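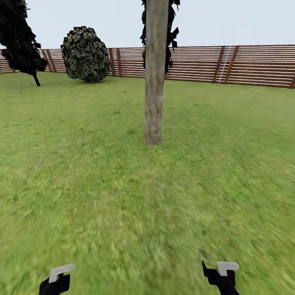

Week 5: Trees, Boundaries and the Neighbours You Deserve

Notes for Property and Disputes, Nanami Iwasaki. Readings for this week are the two chapters on nuisance and the Devness problem sheet, which you should bring to the tutorial with something written on it.

Where we left off

Last week was easements, and the feeling in the room by the end was that nothing in land law could be duller. Welcome to encroachment. A tree is a poor respecter of title. It goes up where it was planted and then sideways wherever the light and the water happen to be, and the law has been grumbling about this for centuries.

Whose tree is it?

Start with the trunk. If it comes out of the ground wholly on one side of the line, the tree belongs to the owner of that side, whatever the branches are doing. Students lose marks every year by following the canopy. Canopies are very persuasive. Ignore them until you have found the base.

If the trunk straddles the line, things get less friendly. The starting point in these notes is that both owners have an interest in it and neither should take a saw to it without the other's agreement. Also remember that the fence is evidence of where people thought the boundary was, on the afternoon they ran out of palings. Get the survey.

Self-help (abatement)

At common law you may cut back branches and roots that cross onto your land, up to the boundary and no further. You don't need to show damage first. You do need to stay on your own side while doing it, ladder included, unless you have permission or there is a real emergency. "It was blocking my view of the cricket" has yet to be recognised as an emergency.

The bits you cut off still belong to the tree's owner. So does the fruit. This doesn't mean you can fling the lot back over the fence, however good that would feel. Offer them back, and expect to be paying for a green bin.

Statute and council rules may change all of this. Many councils protect trees over a certain size, and a protected tree is protected from you even on the part that hangs over your barbecue. Check before you prune. We come back to permits in February, when you will have forgotten this paragraph.

Nuisance

For damages you need more than leaves in the gutter. Look for actual damage or a substantial interference with use and enjoyment, then ask what the tree's owner knew or should have known. A polite letter matters here -- it fixes the date on which ignorance stopped being available. Keep a copy. Keep a copy of the impolite one too, as the other side certainly will.

Problem for the tutorial

Jadico Pty Ltd owns a rental house next to Ms Tanabe. A tree on Jadico's side drops limbs on her shed. She writes twice, hears nothing, then pays $407 to have the overhang cut back to the line. A month later roots crack her drain, and the plumber's bill is $2,140. Jadico says it knew nothing of any roots, and that the pruning has spoiled the tree, which it values at $1,000.

Advise Ms Tanabe. In particular:

1. Can she recover the cost of pruning, or is that the price of self-help?
2. Do letters complaining of branches put Jadico on notice of roots?
3. Would your answer change if the arborist had leaned over the fence to "tidy up" the other side?
4. Jadico's managing agent, Eltix, received both letters and filed them. Does that help anybody?

Write no more than 1,000 words. Headings are welcome. Latin is tolerated. Please don't tell me the parties should have talked to each other first -- they should have, and then we'd have no course.

Submit by December 8, 2025, through the usual page. Extensions go to the faculty office, who are kinder than I am.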